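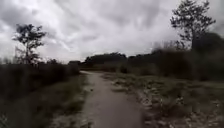
Posted by heathmoth in Trails & Local Walks, March, 7:40 am
14 replies | 605 views

Well, I finally got myself out to the Godinho track after reading everyone's posts about it all winter, and I wanted to write it up while my boots are still by the door. I started from the Curneo end, where there's room for a few cars, and just kept going until my stomach told me to turn back. It's easy walking, flat and open, with dark brush on the left for a good long stretch and one skinny tree standing up out of it that I got fond of on the way back. The sky was heavy and gray and I loved every minute of it. I know some of you only go out when the sun is shining, but this kind of country suits a cloudy day (and you don't need a hat).

My question for the regulars is about the surface. I'd like to bring my mother in her wheeled walker, and I can't decide if the gravel is too much for her. Some parts are packed down so nicely and then you hit a looser bit.

oldgatepost wrote:
Glad you made it out there! I'd say no on the walker, and I'm sorry to say it. The first part from Curneo is fine, but once you're past the second bench the stones get loose along both sides, and if she needs to pull over for a bike she'll be right in them. My husband had a terrible time with his cane there last fall. The paved loop at Drinix is duller, I'll grant you, but it has a railing and a bathroom.

tansy440 wrote:
I'm going to disagree with oldgatepost, with love. I pushed a double stroller down that track all last summer, with two heavy boys in it and a bag of snacks hanging off the handle, and we did just fine by staying in the middle. It's the wheels that matter. Little hard ones will catch on everything, but if your mom's walker has the big soft kind, I'd try it as far as the bend and see how she feels. Take a folding stool.
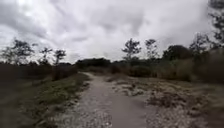 The gravel where the path swings left, grass on the near side and heath behind it.

oldgatepost wrote:
A stroller and a walker are two different animals, tansy. You lean on a walker. But it's a lovely spot, that bend, and I do see why you'd want to get her that far.

heathmoth wrote:
Thank you both, this is just what I was after. Hers has the bigger wheels, the Jista model with the seat, so maybe there's hope! The farther stretch worries me more than the beginning does.

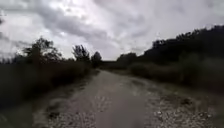 I think what I'll do is take her the first little way on a mild afternoon, let her sit and look at the clouds, and turn around whenever she says so. She was a great one for long walks when we were kids and she'd be tickled just to be out in the open again. If it's no good, we'll go over to Drinix and I'll owe oldgatepost a slice of pie.

plumduff wrote:
Go in the afternoon after 4 if you can, the bikes thin out by then. And I'm with oldgatepost on the gravel after rain, it shifts around more than people think. I turned my ankle there and I was wearing proper boots.

tansy440 wrote:
Plumduff, you turned your ankle because you were looking at birds, you told us so yourself! Heathmoth, please come back and let us know how she gets on. I'll be out that way with the boys before the month is over, and we'd be happy to carry the stool.

Related threads
Drinix loop: is the bathroom open yet?
Curneo parking, new signs
Best wheels for rough paths (walkers, strollers, carts)
Godinho track after heavy rain
Favorite cloudy day walks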